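Lakholm pool gets its towel service back

Jul 15, 2024 · 3 min read

I swam at the Lakholm pool this morning and, for the first time since November, I didn't have to carry a wet towel home on the bus! The towel desk is open again, the shelf behind it is full, and I am much happier about this than a grown adult should be.

If you're new in town, some background. The pool used to rent out towels at the front desk, and it had done so for as long as I've been swimming there. Then the laundry room in the basement flooded in November and both of the big washers had to go. A sign went up saying the service was "paused," and it stayed up so long that the tape turned yellow. Most of us just started bringing our own (or forgetting to, in my case, and drying off with a sweatshirt).

What's changed is that the town has stopped trying to do the washing itself. Everything now goes out to Mösli, the laundry over in Follness that already handles the sheets for the campground. A van comes by early, before the first lane swimmers, drops off the clean stuff and takes away the bins. The pool has bought 400 new towels to get going, and the old laundry room is going to be storage for kickboards and lane ropes.
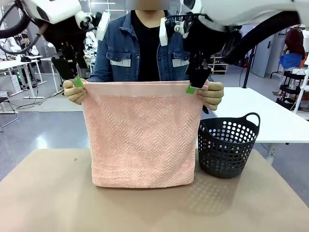
I caught up with Severin Egger, the pool manager, while he was fighting with the new card reader. He told me the repair quotes for the basement were "not numbers I wanted to read twice," and that sending the work to Follness came out cheaper once he added in soap, hot water and the hours his own people spent folding. He also said they'd lost a lot of towels over the years to people's gym bags, so there's a deposit now. You pay 3 dollars to rent one and leave another 20 as a deposit, and you get the deposit back when you hand the towel in at the desk. Yes, that's steep, and yes, I grumbled. Severin has heard all the grumbling already.

Season pass holders get the rental free but still have to leave the deposit, and you can put it on a card if you don't carry cash. Kids who come with the swim school don't pay anything, their towels are handed out by the teachers in a stack. The desk opens when the pool does and stops renting an hour before closing, so if you're a late swimmer like my sister, bring your own.

One thing that hasn't been sorted out is the outdoor beach at Sorenholm, which used to get its towels from the same basement. Severin would like to add it next summer, but there's no desk out there, only the ice cream window, and the woman who runs it has said she's busy enough. I asked her too, and she gave me the same answer plus a cone.

The first 100 people to rent get a punch card with one free swim on it. I got mine, and there was still a decent pile next to the register when I left, so you've probably got a day or two if you hurry.

Contact the newsroom | © 2024 Lakholm Local | Back to top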